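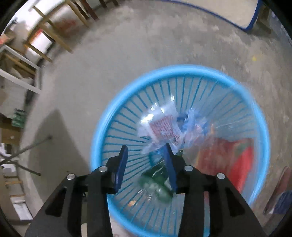 What the spring kit will cost us

I said on Friday that I would put the numbers up, so this is the budget for the second half of the gripper work at Cidside.

We have 2081 pounds left. The biggest item is a second hand-held gripper. Remex quoted 764 for one, assembled, with a spare pair of fingers. Ganen would sell us the plates and screws as a kit for 488, and we would put it together ourselves. I spent an evening going back and forth on this. The kit is cheaper, but the last one took me most of December to get straight, and I don't want to do that again while people are waiting to record. Beverley Te Moana thinks the same, so we are going with Remex.

Spare fingers are the next thing. They wear faster on bottles and stiff packaging than they do on soft plastic bags, and I under-ordered last time. I am asking for 2 extra pairs on top of the one that comes with the gripper.

Eren do a wide lens I would like, but it can wait. The one we have is fine for tidying and rubbish jobs, where everything is close to the fingers anyway.

I have left money for storage too – drives, mainly. They fill up sooner than I plan for every time.

The arm itself is not in this budget. We would need a proper bench first, and a floor that is a good deal flatter than ours. I will price the bench next month and post that separately.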